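09/01/2026

# Skandberg to end curbside glass pickup, open drop-off points instead

Households in Skandberg will have to carry their own glass to a drop-off point starting later this month. The town confirmed the change in a notice mailed to residents this week, ending a curbside service that has run on the same two-week schedule for 10 years.

The last glass pickup will follow the normal route calendar. After that, trucks will keep collecting paper, metal and food waste as before, but bottles and jars left at the curb will stay there. The blue glass crates belong to the households and do not have to be returned.

Two drop-off points will replace the route. One is in the parking lot behind the Collet swimming hall, and the other is at the old bus turnaround on Nosia Road. Both will be open day and night, although the town is asking people not to use them after 10 p.m. Neighbors near the swimming hall had raised noise as their main worry when the plan was first discussed last year.

Melaniia Didenko, who runs the town's waste office, said the glass route had become the most expensive one per load. Crews often drove the full loop and came back with the truck less than half full, she said, while the paper truck on the same streets had to make a second trip.

"We were sending a large truck up the hill for a few jars," Didenko said. "People on those streets told us they already take most of their bottles back to the store for the deposit. What was left in the crates was jam jars and pickle jars."

The town expects the change to take 50 crowns off the yearly waste fee for a single-family house. Apartment buildings that pay by container will see the lower rate on the spring bill. Buildings with their own glass containers can keep them, but they will need a separate contract with a hauler.

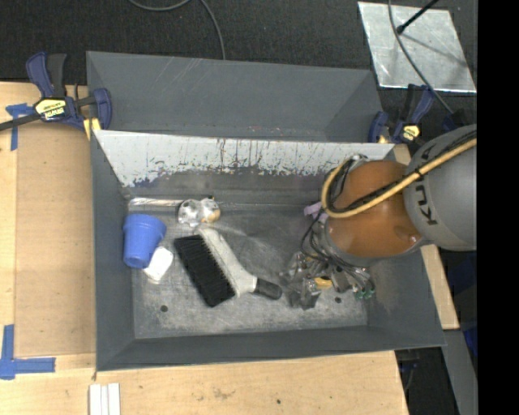
Do lids have to come off before glass is dropped off? They do, and metal lids go in the household metal bag, while plastic ones go in regular trash. Labels can stay on.

The list of what is accepted has not changed. Clear and colored bottles and jars are fine. Drinking glasses, window glass, mirrors, ceramics and oven dishes are not, and should go to the recycling yard. Light bulbs also go to the yard, where there is a shelf for them by the entrance.

Clear and colored glass will be kept apart at both points. The old trucks mixed the two, and the mixed loads brought a lower price. Merkiseo, the hauler that won the contract to empty the containers, will pay the town more for clear glass as long as it arrives clean enough. Jars should be empty and given a quick rinse — no soap needed.

Reaction in town has been mixed. Several people who spoke at the January meeting said they could live with the change if the fee went down. Others said it would be hard on older residents and on anyone without a car. The Nosia Road site is on the bus line, but the nearest stop to the swimming hall is at the bottom of a steep street that is often icy in winter.

For those residents the town will keep a limited home pickup. Anyone 90 or older, and anyone with a doctor's note about trouble walking or lifting, can sign up by phone or at the front desk of the town office. Pickup for this group will be once a month, on the same day as paper. People who already get help carrying out their trash are on the list and do not need to apply again.

One speaker at the meeting asked why the age limit had been set so high. Didenko said younger residents who need help can use the doctor's note, and that the limit could be lowered after the first season if there is room on the route.

The town also plans to plow and sand the ground around both sites on the same round as the school streets. Bags and boxes used to carry glass should be taken home again. Leaving them beside the containers counts as littering, and the usual fine applies.

A map of the two sites and a list of accepted items is printed on the back of the mailed notice. Extra copies are at the library and the town office. Residents who have not received a notice by the end of next week can call the waste office on weekday mornings.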